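Chelsea Sugden
@chelseasugden
August 7, 2020

Day three of sorting out the room under the loft bed. Morale is fine. The desk has opinions.

The plan was to start with clothes, because a podcast told me to start with clothes. The clothes took twenty minutes. The hangers have taken the rest of the week.

I own three species of hanger. There are the wire ones from the dry cleaner on Gramex Street, which breed. There are the wooden ones my aunt Lorraine gave me when I got my first office job, each one wide enough for a linebacker. And there are the blue ones.

The blue ones came from a closing sale in April. I went in for a lamp. The sticker said 296 for the whole carton of housewares, lamp not included, and I am bad at walking away from a carton.

Anyway, the blue ones nest. You lay them flat on the desk, line up the curves, squeeze both ends and they go down to practically nothing. I find this more satisfying than most of my hobbies. 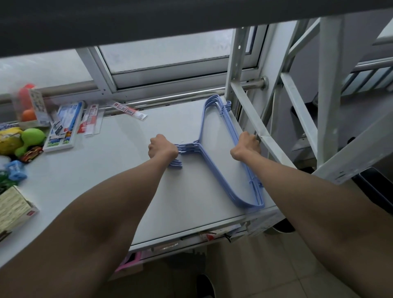

The wire ones do not nest. The wire ones hold hands. Pick up one and you get the whole family, plus a scarf you had given up on.

Venla says to tie each stack with a hair elastic so it stays put in the drawer. I have now tied up every hair elastic I own and am tweeting with hair in my mouth.

Bonifacio wants to know why I need hangers at all when everything I wear lives on the ladder. Bonifacio can get his own thread.

(He has a point about the ladder. It's an excellent ladder. Four pairs of jeans, easy, and you can still get up to bed if you commit to it.)

Decision so far: blue ones stay, wooden ones go to the hall closet for coats, wire ones go back to the dry cleaner, who will pretend to be pleased.

Left side of the desk is next. I've been putting it off — there's a lot of left side.

Update: dry cleaner closes at six on Fridays. The wire ones are spending the weekend.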